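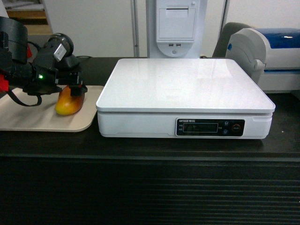

Re: [shopfloor] weighing produce, trays, tare — what are other stores doing?

Hi all,

Answering in between things so excuse the mess. We went through nearly all of this in the spring at the Antunes store and again when the Gulier one opened, so some of it may save you a bit of grief. Quoting the original because it's a few days down the thread by now.

> We're a small grocery, one counter for produce, customers bring
> fruit up and we weigh and label it there. Up to now everything
> went straight on the scale. We want to move to a tray beside the
> scale, so soft fruit gets looked over and set down before it's
> weighed. Questions:
>
> 1. Tray on the left or the right of the scale?
> 2. Do you weigh in the tray and tare it off, or lift the fruit out?
> 3. Anyone selling mangoes by the piece instead of by weight? We
> lose money on the big ones and people complain about the
> small ones.
> 4. Where does the label printer go? Ours is behind us on a shelf
> and it's a pain.
> 5. What do you wipe a glossy platform with? Ours streaks.
>
> We do maybe 110 weighings on a normal day, more on Saturday.

OK in order.

1. Left. Tray left, scale middle, printer right. Fruit comes in on one side, label comes out on the other. We tried it the other way round at Gulier for a couple weeks, as the door is on that side, and people kept reaching across the platform while it was settling. You get a jumpy reading, you wait, the line gets longer. Swapped it back. If your counter person is left handed they may grumble, ours did and then stopped.

Leave a gap between tray and scale. A finger or two is plenty. If the rim touches the platform you're weighing a bit of tray with every mango and you will not notice for days. Ask me how I know. Same goes for cables — anything that hangs over the counter, tie it back so it can't lie on the platform.

2. Lift the fruit out. Taring the tray works fine on paper, but then somebody changes the tray for the other tray and forgets to re-tare. Our two trays look the same and are 18 grams apart. On one lime that matters. The tray is for holding and looking, the scale is for weighing, keep them seperate. Only exception is berries and loose cherries, those go in a bag or a tub and the tub weight is saved as a preset.

Tray itself: plastic, rounded corners, low rim. Light color if you can get it. Juice and grit show up on a pale tray, on the old dark one they didn't, and it was pretty nasty by closing time. High rims are annoying, you end up tipping the fruit out over the edge and that's how you bruise it. Skip anything with a ribbed bottom too, looks nice, impossible to clean.

3. Mangoes. We went back and forth on this more than on anything else. By the piece is faster and people like a round price. But the size is all over the place. We put a box of the Wisia ones through last month, 11 in the box, and the biggest was over 600 grams and the smallest not much more than half that. Same price for both is silly. So by weight for us, with a card at the display giving a typical price for a medium one so people get an idea before they reach the counter. Complaints mostly went away after the card.

Handling, as you asked about soft fruit. Lay them on the side, lengthwise, never stood up on the stem end. Don't go by color! A red blush means it got sun on that side and that's about it, some of the yellow ones are rock hard and some green ones are ready today. Slight give near the stem, and smell it. And press with the flat of the fingers, no thumbs. Every thumb print is a brown spot the next day, and it's the customer after who gets it. We now have a rule that the person at the counter does the pressing if somebody wants it checked. One press, gently.

If one's leaking, it never touches the scale. Back to the tray, wipe, offer another. Sap gets sticky and it's a real job to get it off the buttons.

4. Printer: on the counter, same surface as the scale, to the right, labels coming out toward you. Shelf behind you = turn around for every single weighing. 110 turns a day, no thanks. Check the cable reaches first, ours was short by a hand and we ended up moving the whole lot over. Also leave enough room to open the lid for a new roll without picking the printer up. We didn't and it was a pest all summer.

If you have a tall unit for payment or whatever, put it at the back against the wall, behind the scale. It'll block the view a bit but at least it isn't in the way of hands. Make sure you can still get at the slot and the ports from the front though. At Antunes we had it pushed behind a crate stack and had to unload the crates every time something needed plugging in.

5. Streaks. Soft cloth barely damp, tiny bit of dish soap, then a dry cloth right after. The dry one is what does it. Glass spray made ours worse, left a film. And don't spray onto the scale whatever you use, spray the cloth. Liquid runs to the edge of the platform and down into the base where the buttons are. Turn it off before you wipe or you'll sit there with it beeping at you, and let it come back to zero before the first customer.

We do the platform every hour or so when mangoes and peaches are in, tray at the same time. Otherwise morning, noon, close.

Other stuff you didn't ask about:

Overhead lights. If the display is hard to read, turn the scale a little before you go buying a new one. Ours was only glare. Moved it a few degrees, fine.

Level. If your counter is wood check the bubble when the weather changes. Ours shifts, not a lot but enough. Takes a minute.

Labels on mangoes don't stick well if the skin is cold and sweaty from the cooler. Dry it first or put the label on the bag. We go with the bag now.

Test weight. Keep one under the counter and use it before opening. We log it on a sheet of paper taped inside the cupboard door, low tech but the inspector was happy with it.

Somebody further up the thread mentioned Varken trays, we have two of those and they're OK, a bit slippery when wet. A thin rubber mat underneath sorts that. Don't put anything inside the tray, it holds juice.

That's all I've got time for, delivery is at the back door. If anyone has a good answer for papayas I'd like to hear it, we are still throwing out way too many. And does anyone stock the long skinny mangoes?? Customers keep asking and our wholesaler just shrugs.

Will send the wording from the price card tonight if I remeber.

Antunes / Gulier produce counter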